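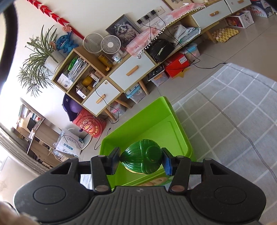

4. Setting up the room sensor

4.1 Before you begin

The Losix room sensor measures temperature and humidity and sends the values to the Atis base unit. Please finish chapter 3 (base unit) first. The sensor can not be registered when the base unit is still in start mode, and you will only lose time if you try it.

You need:
- the room sensor
- the wall plate with two screws, or the adhesive strip
- two AAA batteries (not included)
- a small Phillips screwdriver
- a pencil

Note: Do not use rechargeable batteries. Their voltage is lower, and the sensor will show the battery warning already after a few days.

4.2 Choosing the place

The sensor gives good values only when the air can move freely around it. In a living room or a child's room, the inner wall across from the window is mostly the best place. Mount it at the height of a light switch or a little higher, so that small children do not reach it.

Do not mount the sensor:
- above a radiator or behind a curtain
- on an outside wall which is not insulated
- where the sun shines directly on it, also when it is only for one hour in the morning
- inside a shelf or a cabinet
- next to a television or a lamp

If you have floor heating, keep in mind that a thick rug holds back a part of the heat. The room then warms up more slowly than the base unit expects. In this case choose the setting "Slow" in step 7 of section 4.4.

CAUTION: Before you drill, check the wall for electric cables and water pipes. Losix is not responsible for damage from drilling.

4.3 Mounting the wall plate

1. Hold the wall plate to the wall with the arrow pointing up. Mark the two holes with the pencil.
2. Drill the holes and put in the wall plugs. On wood you can use the screws without plugs.
3. Fasten the plate. Do not tighten the screws so much that the plate bends.
4. Do not hang the sensor on the plate yet. It must be registered first.

If you use the adhesive strip, clean the wall with a dry cloth, press the plate firmly for one minute and wait until the next day before you hang the sensor. The strip does not hold on wallpaper with a rough surface.

4.4 Registering the sensor

1. On the base unit, press Menu and choose Devices, then Add.
2. Open the back cover of the sensor and put in the batteries. Pay attention to plus and minus.
3. The light on the sensor blinks green. You have now two minutes for the next step.
4. Press the small button beside the batteries until the light stays on.
5. The base unit shows "New sensor". Confirm with OK.
6. Give the sensor a room name. The name can have up to 16 characters, spaces included.
7. Choose how the room heats up: Normal, Slow or Fast. When you are not sure, leave it on Normal.
8. Close the cover and hang the sensor on the wall plate. You hear a click when it sits correctly.

Note: One base unit can manage 17 sensors. If you try to add one more, the message "List full" appears and you must first delete a sensor that you do not use.

4.5 Checking the values

After the mounting, leave the sensor alone for two hours. It has taken the warmth of your hand, and the first values are too high. After this time compare it with a thermometer that you trust. A difference of one degree is normal.

To correct the value, open Devices, choose the room and then Meter. With the arrow keys you can move the value up or down in small steps. Save with OK. Please write the correction on the last page of this manual, because it is deleted when you reset the base unit.

4.6 Messages

Code 206: The sensor was not found. Bring it closer to the base unit and repeat section 4.4 from step 1.

Code 700: The batteries are almost empty. Change both batteries at the same time. The room name stays saved.

No values, only lines: The sensor has no connection. Thick concrete walls and large metal surfaces make the signal weaker. Try another place in the same room before you order the Ostermann signal repeater.

4.7 Care

Wipe the sensor with a soft, dry cloth. Do not use glass cleaner or alcohol. Once a year, best in September before the heating season starts, take the sensor off the wall and remove the dust from the openings with a soft brush.

Continue with chapter 5, Heating times.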